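Humum Teaching Cell: Shift Inspection Checklist, With Comments

Site: Grilmont, Cell 6
Date: April 7, 2022
Task on the cell: cloth spreading and folding, both arms, led by remote control

Please go through this before you teach the first fold of the shift, and again after lunch if the cell has changed hands. Tick what is fine, write a note where something isn't, and do write in whole sentences if you can. The next person has to make sense of it, and they may be reading it at six in the morning with one eye open!

1. Walls, posts and rails
OK. All the corner posts are tight. I put a wrench on the front rail as well and got a tiny bit of movement at one bolt, so I snugged it up and marked it with paint pen. If the paint line has shifted when you look, please log it.

2. Arm bases
OK. Both bases sit flat on the black bar and neither one rocks. Push gently on the base itself and leave the upper links alone, as they will always give a little and you'll only worry yourself.

3. Cables
OK with a comment. The purple cables need enough slack for the arms to reach the back of the table, and they have it, but slack has to go somewhere and on this cell it goes over the front edge. Run your hand along each one with the power off and feel for nicks. Keep your sleeves and your chair clear of them when you sit down to teach.

4. Table and cloths
OK. One garment on the table to be worked, and any spare goes to the back right corner, out of the way of the fold. Check that the spare hasn't crept forward during the last run. The marble top wipes down nicely with a damp cloth (no spray near the boards, please), and I like to do it between every batch of demonstrations, lint being what it is. 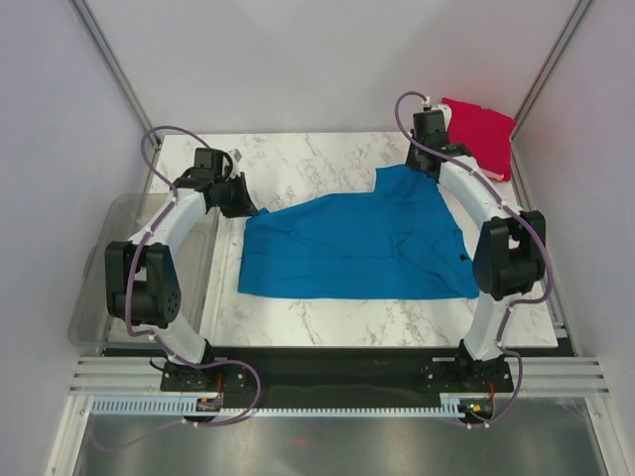

5. Grippers
Comment. Open and close each one from the hand controls, slowly, before there is any fabric under it. The right one was a touch late to open on my first try and fine on the next several. I've written it in the Angelovski log so we can see whether it comes back. For pickups, bring the gripper down at an angle and take a small pinch of the edge. A big greedy handful teaches the arm to take big greedy handfuls, and we spent most of March undoing that.

6. Circuit boards at the front
OK. Connectors seated, no loose strands on the red wires. Look with your eyes and keep your fingers out while the power is on.

7. Clear bin on the left
OK. Please watch the left elbow on wide swings, as the joint travels over the bin. I did three slow wide swings and had no contact.

8. Stop button and hand controls
OK. Pressed the stop with both arms raised and supported, and both halted. Hand controls paired on the first go, left to left and right to right. Do check this every time, even if you were the last one on the cell.

9. Recording
Comment. Hostano disk has room for 200 more demonstrations, which is plenty for the week. The last good one saved is number 1724. If you drop a corner halfway through, finish calmly, tag it as a miss and start again with a fresh file.

Overall: fit for use, with item 5 to be looked at again next shift.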